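The low cabinet and what we keep in it
January 2018

When Sterel moved to its present office in Grandton, the tall steel shelves did not come along. They were too high for the new ceiling, and the office manager says she was glad to see them go. In their place she has low wooden cabinets with two doors, and she has learned to think differently about paper.

I met her early in the morning, before the telephones. She made tea for both of us and asked me at once if I was going to write that the paperless office is coming. I said I was not.

"Good," she said. "I hear this for my whole working life. We do have less paper. But the paper we still have is the important kind, so I must be more careful with it, not less."

Her work with the cabinets began in May, when she took everything out and put it on the floor of the meeting room. There were 133 folders. Many were copies of each other. One old contract with Qureshi, the firm that does the office heating, came to 845 pages with all its annexes, and it had been kept in three different places. It took her 6 afternoons to go through it all. "The first afternoon I was very strict. By the third I began to read the letters, and then it goes slowly. You should not read the letters."

What remained went into blue file boxes. I asked why blue. She looked a little surprised by the question. "They had blue," she said.

She is more decided about how a box should lie. In most offices the file boxes stand upright, side by side, with the back facing out. In a low cabinet she prefers to lay a box flat on the shelf, with the long side to the back wall. A person who opens the doors is standing and looks down into the cabinet, and from there the broad face is easier to see than the back. The label goes on the broad face too, near the edge. She does not write on it until she is certain the contents will stay. "An empty label tells me that I still have work. A wrong label tells me nothing, and I believe it."

She also asks people to open both doors, fully, even when they need only one box. If one door is half closed, the corner of the box hits it, and after some months the corner is soft and the lid does not close well anymore. 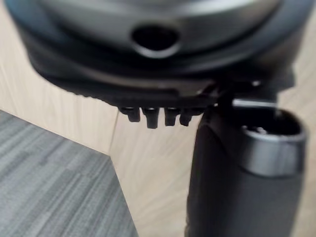
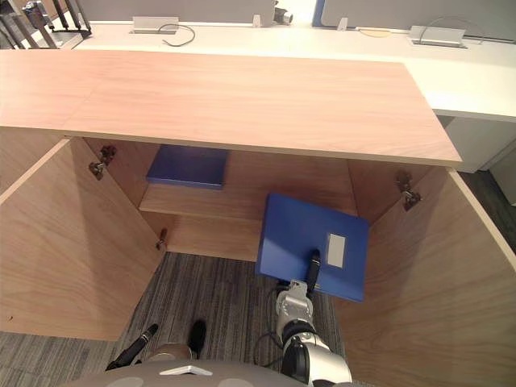
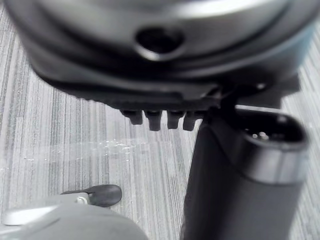 A colleague from the accounts side, who had come in for tea by this time, wanted it noted that flat boxes are fine until there are several of them in a pile, and that the one she needs is always the lowest. She would stand them up tomorrow if she were asked.

The office manager has heard this before. "She is right about the pile," she said. "So we should not make a pile. If a second box must go on the first one, it is time to look inside both." The colleague answered that this was easy to say outside the tax season, and took her cup with her.

We talked for a while about the space under the shelf. The temptation, she told me, is to fill it with all that has no other place: cables, a bag from some trade fair, somebody's shoes. She would like to keep it free. In the old office in Tulludis the lowest part of every shelf was full like this, and the cleaners could not get to the floor behind it for 4 years. When the movers finally lifted the shelves, the carpet had two colors.

Does she throw things away easily? She thought about this. At home, no. At work she has a rule that every box must be opened and looked through one time a year, and she does it herself, a few at a time, sitting on the carpet with the doors open. "On a chair I am too high and I get a bad back. On the floor I am at the same level as the shelf. Visitors think I have lost something."

Her next task is the hinges. One door in the corridor has started to hang a little and needs to be lifted with the hand before it closes. She has the right screwdriver in her drawer, and she plans to do it after lunch.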